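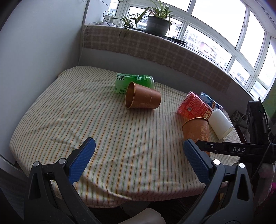 Tuesday. Window table, striped cloth, second run

Shares 6 | Comments 3

Start 9:20. Same cloth as last week, the one with cream ground and thin stripes in orange, brown, green and grey. It has now been through 17 wash cycles on the Hitance program, tumble dried on low, not ironed. Marisa wanted it ironed first. I left it alone for this run because customers mostly don't iron them, and the point is how the cloth behaves on a table after ordinary use.

Cloth put down with the stripes running from the wall side to the room side. Length of the cloth along the stripe before laying: 1,835 mm. That is shorter than the figure on Birgit's cutting sheet, and I have written to her to ask whether the sheet was before or after hemming. Until she answers, no shrinkage number goes in the table. Do not calculate one from the label size either.

Laying. One person, from the room side, no clips. Smoothed once with flat hands from the center outward, then left. I did not go back over it. Result as follows.

Left half: soft creases across it, none sharp. The stripes bow outward at the left, so the weave is off line there. It could be skew from the dryer or it could be the way it was pulled when laid. I can't separate the two on one laying.

Near edge: deeper fold, sagging, where the cloth goes over the rounded border of the table. The edge radius is large and the cloth has nothing to break over. On the square-edged bench in the other room the same cloth drops clean. Compare Dinesh's note on the Awasthi sample, which had a heavier hem and did not sag on this table. I think hem weight is the variable to look at, more than the fabric.

Objects. Used the drinks set from the shelf: green, red and blue plastic bottles, two brown paper cups, one white paper cup. Labels left on all the bottles. The label matters more than I expected in the first run, as a wrapped label gives a different contact from bare plastic, and on the green one it only covers part of the length.

Positions at the end of setup, for anyone who wants to repeat it:

Green bottle on its side at the far part of the table, label end to the left.
Brown cup A on its side directly in front of the green bottle, mouth to the left.
Red bottle on the right side, lying diagonally.
Blue bottle behind the red.
White cup on its side near the right edge, wide end toward lower right.
Brown cup B upright, in front of the red bottle and left of the white cup.

I have called the brown cups A and B because they get mixed up otherwise. A pencil letter under the base would fix this. Not done yet.

Roll test, 9:50 to 11:15

Method unchanged. Object placed on its side, released, watched until still. Then a pull with the thread and small spring gauge at mid length, square to the long axis, until it moves. Gauge zeroed before each object. The window stayed shut for all of this after the trouble with the draft in the first run.

Green bottle: stays where it is put, along or across the stripe. First movement at 45 g across the stripe. It rocks before it rolls, so the reading depends on how patient you are. I took the reading at the first full turn and ignored the rocking. The label seam underneath acts as a stop. With the seam on top it goes sooner, and I did not get a steady value for that.

Red bottle: less consistent. The diagonal position puts it partly over a low crease, and it settles into the crease if given any chance. Three pulls gave three different readings with no trend, so I have struck them out. Repeat on the flat part of the cloth.

Blue bottle: not pulled in the clustered position. There is no room for the thread behind the red one. Pulled separately after the others were moved, and it behaved like the green. Readings on the loose sheet, to be copied in.

Paper cups, lying: they don't roll in a line, they swing around the narrow base. A spring gauge is the wrong instrument for this. What I noted instead was whether the cup swung back, kept going, or stopped. Brown cup A stopped every time. The white cup stopped when pushed toward the bottles and kept going when pushed toward the edge, and once it left the table. The table may be out of level on that side. Checked with the short level afterward and the bubble sat a little off. Rupert has the long level. Need it back before anyone draws a conclusion from the white cup.

Brown cup B, upright: no result of interest on the flat. Over a crease it leans visibly but stands. I tried it with water to the halfway line and it stood there too. Filled to the line below the rim it tipped on the second crease from the left, and the rest of the morning's work on that half had to wait for the towel. Put water tests last.

Cloth movement

Marked the cloth against the table border with two pins at the far side and one at the near side before starting. Far pins had not shifted by 11:15. The near one had moved toward the room. So the sag at the near edge grows as things are handled, or my sleeve is pulling it. I was reaching across the near edge the whole time. Next run, someone should work from the short end and we will see whether the pin moves again.

The sag itself: measured depth from the border line to the lowest point of the fold, ruler held vertical. The ruler pushes the fold in. Any number I give is a number for the ruler. Meenakshi suggested reading it from the side with the square standing on the floor, and that seems better. The square is the 600 mm one in the Dendis cabinet, second shelf, and it should go back there.

Stripes as a measuring aid

A side point, but useful. The stripes are regular enough to read cloth distortion by eye without drawing a grid on it. Where a stripe is straight the cloth is lying without strain. Where it bends, something is pulling or was never straight. The orange is easiest to follow in the light from the windows. Grey is hard to see on the cream after midday and I kept losing it and picking up the next one along. If we order a plain cloth for comparison we lose this, so I would ask for at least two colored threads to be woven in at known spacing. Birgit to say whether the mill will do that on a short length.

Problems with the method

Too many things at the right side. The cluster is realistic for a table in use but no single object can be pulled without touching another. Either the cluster run is for observation only, or the set is spread out. I would keep both and not mix the readings.

Crease positions are not repeatable. Each laying gives a different pattern. We could crease the cloth on purpose with a folded edge and a weight overnight, always in the same place. Dinesh is against this, he says it tests the fold and not the cloth. Fair, but without it the red bottle will never give a usable reading.

Humidity not recorded. The meter battery was flat. Replaced at noon, too late for this run.

To do

Long level back from Rupert, then shim the table legs on the right if needed.
Pencil A and B on the brown cups.
Copy blue bottle readings from the loose sheet.
Red bottle again, flat part of cloth, seam position noted.
Iron the cloth and repeat the whole laying, Marisa.
Ask Skikirholm whether the round-edged table is the one their customers have. If it isn't, the near-edge sag may not concern them.

Stopped 12:10. Cloth left on the table for the afternoon so the creases can be looked at again before it comes off. Please don't straighten it.

Added later, 4:30. Looked again. The creases on the left half are a little shallower, still readable by touch. Near pin in the same place as at noon. Pins out, cloth folded along the stripe and put in the drawer, bottles and cups back on the shelf.

3 comments

Dinesh G.: The Awasthi hem was double turned, single stitched. I still have an offcut if you want to weigh a length of it against this one.

Marisa C.: Will iron tomorrow morning. Steam or dry? The first run sheet doesn't say.

Rupert G.: Level is on your bench. It was under the paper roll.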